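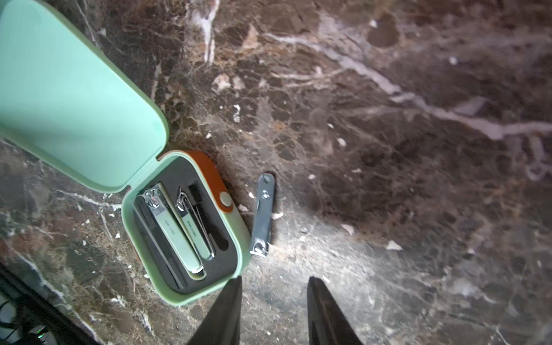
Fig. 4. Nail care case with the lid open: two clippers and a file in the insert.

4. Setting up the Mitivo electric nail file

Please read this section to the end before you connect the power adapter for the first time. It explains how to put the Mitivo together, how to charge it, and how to use it on fingernails and toenails. The care of hand clippers and metal files is in section 6.

The Mitivo is made for home use by adults. It is not meant for salons, and it is not a medical device. Persons with diabetes, poor blood circulation or reduced feeling in hands or feet should ask a doctor before they use it.

4.1 Unpacking

1. Take the handpiece out of the carton with both hands. Do not pull it by the cord of the charging stand.
2. Remove the clear film from the speed display.
3. Remove the paper strip from between the handpiece and its lower cap. Without this step the handpiece will not charge.
4. Check the contents against the list on the inside of the carton. If a part is missing, please contact Kallham before you start, and have the number 3560 ready. It is the model number and is also printed under the stand.
5. Keep the carton until the end of the warranty period. The repair service accepts the Mitivo only in a carton which protects the handpiece well.

Note: A light smell of plastic is normal during the first days. It goes away by itself if you leave the stand in a room with fresh air.

4.2 Choosing the place for the stand

The charging stand is called Sudow. It has four rubber feet and should be on a flat and hard surface, at least one hand width away from the wall. Glass, stone, and painted wood are all suitable. On oiled wood the rubber feet can leave marks after some months, and there we recommend to put a small plate or a thick coaster under the stand.

Do not put the stand on a towel, a carpet or a bed. The air openings are on the bottom side and must stay free.

CAUTION: Keep the stand away from the bathtub, the shower and the sink. The handpiece may be wiped with a damp cloth, but the stand and the adapter must stay dry at all times.

4.3 Charging

1. Connect the small plug of the adapter to the back of the Sudow stand. You will feel a light click.
2. Connect the adapter to the wall outlet. The ring on the stand becomes white for a moment and then turns off.
3. Set the handpiece into the stand with the display to the front. The ring now becomes orange.
4. Wait until the ring is green. A full charge takes 60 minutes.
5. Take the handpiece out. You may also leave it in the stand. The stand stops charging when the battery is full.

If the ring does not become orange in step 3, lift the handpiece, turn it a little and set it down again. If it still stays dark, look once more for the paper strip from section 4.1.

Before the first use, please charge the battery fully also when the display already shows a green bar. After this you can charge whenever it is convenient for you. The battery does not need to be empty.

Note: The motor cannot run while the handpiece is in the stand. This is a safety function and no fault.

4.4 Attaching and changing the heads

There are five heads in the gray tray. The name of each head is stamped on the shaft, near the end.

Fine disc: for shaping the free edge of natural nails.
Coarse disc: for toenails and for thick nails only.
Felt cone: for polishing.
Long cone: for hard skin at the side of the toenail.
Round tip: for small places, and for smoothing after the long cone.

To attach a head:

1. Make sure that the handpiece is switched off. The display must be dark.
2. Hold the handpiece with the opening up.
3. Push the shaft of the head straight into the opening until it does not go further. Do not turn it while pushing.
4. Pull lightly at the head. It must not come out.

To change a head, switch off, wait until the head stands completely still, and pull it straight out. After longer work the coarse disc can be hot. Let it cool before you touch it.

CAUTION: Use only heads which come from Kallham for this model. Heads of other makers can have a shaft that looks the same but is slightly thinner, and they can come loose when the motor is running. 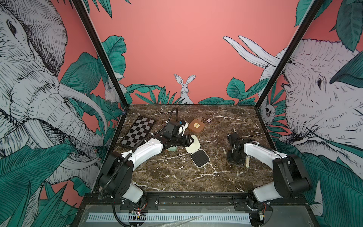 When the head is in place, you can test the motor for the first time. Hold the handpiece away from your face and from long hair, press the round button one time, and listen. The sound should be even. If you hear a knocking, switch off and push the head in again.

4.5 Speed and direction

The Mitivo has 2 directions, left and right. With the right hand most people prefer the right direction, and with the left hand the left one. Please choose what feels more stable for you.

1. Press the round button for one second. The motor starts always at the lowest speed, which is 3000 turns per minute.
2. Press plus to go faster and minus to go slower. The bar in the display becomes longer or shorter.
3. To change the direction, press the arrow button. The motor stops, waits a moment and starts again in the other direction.
4. Press the round button again to switch off.

For the felt cone please stay on the lowest speed. With higher speed the felt gets warm quickly and wears out, and the shine on the nail is not better. For the fine disc, the lowest or the next speed is enough in nearly all cases. The higher speeds are for the coarse disc and the long cone, and only after you have some practice.

The handpiece switches off by itself when you press too hard. The display then blinks three times. Lift the head from the nail, press the round button, and continue with less pressure.

4.6 Preparing the nails

The electric file shapes and smooths. It is not made for removing a lot of length. Nails which are much too long should first be cut with a clipper, in several small cuts from one side to the other, and then be finished with the Mitivo.

1. Wash your hands or feet and dry them well, also between the toes.
2. Remove old nail polish. Let the remover dry completely.
3. Shorten long nails with the clipper and leave a small edge for the file.
4. Do not use cream or oil yet. On a nail with oil the disc slides and takes off nothing.
5. Sit down at a table with good light, and put a sheet of paper under your hand for the dust.

A bath before the treatment is pleasant but makes the nails soft. In this case please wait until the nails are hard again. In the evening after the bath is a good time for cream, and the next morning for filing.

4.7 Shaping the fingernails

1. Attach the fine disc and start with the lowest speed.
2. Lay your forearm on the table, so that the hand is resting and does not shake.
3. Touch the edge of the nail at the outer corner with the flat side of the disc.
4. Move slowly from the corner to the middle. Lift the disc and do the same from the other corner.
5. Look at the shape, wipe off the dust, and repeat if necessary.

Never stay with the disc on one point. If you feel warmth, lift it and wait a moment. A nail which becomes thin does not grow thicker again at this place, it must grow out, and this takes months.

For the first time we advise to do only one hand and to look at the result the next day. Start with the little finger. It is the easiest to correct.

4.8 Toenails

File toenails straight across and take only the sharp corners away. Deep rounding at the sides can cause ingrown nails. The coarse disc works fast, so please lift it often and check.

For hard skin beside the nail use the long cone with very light pressure, and stop before the skin becomes pink. It is better to leave a thin layer and continue another day. Do not work on skin that is cracked, red or swollen, and do not work on warts.

4.9 Polishing

Attach the felt cone and go over the nail in small circles, without pressure. Ten seconds for each nail are sufficient. After polishing, wash the dust away, dry the hands, and use a little oil at the base of the nail if you like. Wait with nail polish until the oil is washed off, otherwise it will not hold.

4.10 After use

1. Switch off and remove the head.
2. Brush the dust out of the opening with the small brush Su, which sits in the bottom of the Sudow stand. Pull it out at the flat end.
3. Wipe the handpiece with a soft, slightly damp cloth.
4. Clean the discs and cones of metal with the brush and then with alcohol. Let them dry in open air before you put them back in the tray.
5. Do not wash the felt cone. When it is dark or hard, please replace it.

If more than one person in the household uses the Mitivo, each person should have an own set of heads. Extra sets can be ordered with the card in the carton.

4.11 If something does not work

The motor does not start. The battery is empty, or the handpiece is still in the stand. Take it out and press the button for one full second.

The motor starts and stops at once. The head is not pushed in fully, or there is dust in the opening. See 4.4 and 4.10.

The head is shaking. The shaft is bent, usually after a fall. Do not use this head any more.

The ring is blinking orange. The battery is too cold or too warm. Leave the handpiece in the room for one hour and try again. This happens often in winter when the parcel comes directly from outside.

The display shows a small key. The travel lock is on. Press plus and minus together until the key goes away. To switch the lock on again before a trip, press the same two buttons while the motor is off.

For all other faults please do not open the handpiece. Write to the service address on the last page and describe what the ring and the display are showing.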